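Contents cover, quick reminder

Renewals for the Farnport units go out Thursday. Please check your contents figure before you sign, most were set years ago and never touched. Marlene Gill has the forms, two pages, nothing nasty. Excess stays at £300. 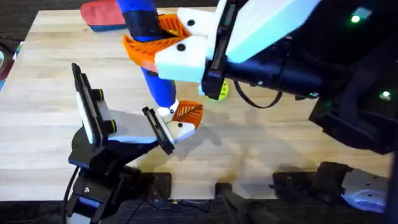 Anything bought since last March needs adding to the list. Recipts if you have them, bank statement if not. Leiva want claims in within 90 days, no exceptions, and they do mean it. Flood is seperate this time so tick the box if you want it. Questions to Marlene, mornings best.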